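Unit 7: League Tables, Tiebreakers and Promotion Rules
Course handout - Competition Administration
Notes compiled by Jytte Steinarsdóttir

Read these notes before the Tuesday class. The worked case uses the second-tier table from the practice file.

1. Points

A win is worth three points, a draw one, a loss none. A table is valid only when every match entered has been confirmed by the match report. Results phoned in by a club official are provisional and are marked P in the last column. Do not drop the P until the referee's form arrives.

Walkovers are entered as 3-0 unless the league rules say otherwise. The goals from a walkover count toward goal difference but are not credited to any player.

2. Order of tiebreakers

Two systems are in common use.

Goal difference first: goal difference over all matches, then goals scored, then the matches between the tied clubs.

Head-to-head first: points in the matches between the tied clubs, then goal difference in those matches, then goal difference over the season.

The two can give different orders from the same results. State which system applies in the heading of the table. Under head-to-head, a tie between three or more clubs is settled with a mini-table made up only of matches among those clubs. If the mini-table separates one club but leaves two level, check whether the rules restart the procedure for the remaining pair or move on to the next criterion. Rule books differ on this and some are silent.

3. Worked case

Liltov, Kowalchuk and Denance finish level on 48 points. Season goal differences:

Liltov +14
Kowalchuk +11
Denance +9

Matches between them: Kowalchuk won both games against Liltov. Denance drew both games against Kowalchuk. Liltov and Denance each won their home game against the other.

Mini-table points:

Kowalchuk 8
Denance 5
Liltov 4

With goal difference first, the order is Liltov, Kowalchuk, Denance. With head-to-head first, it is Kowalchuk, Denance, Liltov. If only one place in the playoff is open, the choice of system decides who gets it.

4. Points deductions

A deduction is shown in its own column and never taken out of the wins or draws. Mekari, in the same file, has 21 points from play and a deduction of three, giving a total of 18. The deduction does not enter a mini-table unless the rules say so. A deduction under appeal stays in the table with a footnote.

5. Player registration

A player must be on the list lodged before the deadline in July. Loan players are listed under the borrowing club - the parent club keeps the registration number. Fielding an unlisted player normally means a walkover, and in our practice rules a fine of 3000 as well.

Nia Ruddock will take the session on appeals. Bring the practice rules and a printed copy of the table.

Exercise: rebuild the mini-table in section 3 with Liltov's home win over Denance changed to a draw, and state the order under each system.

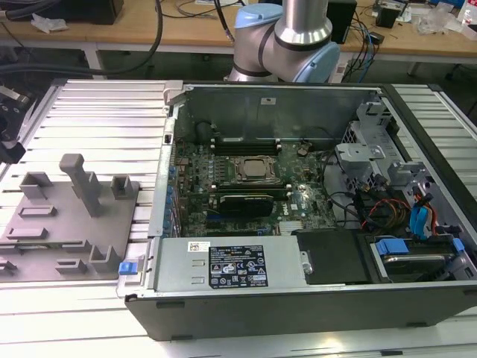
Show the revised season totals for both clubs as well, and enter the changed result as provisional.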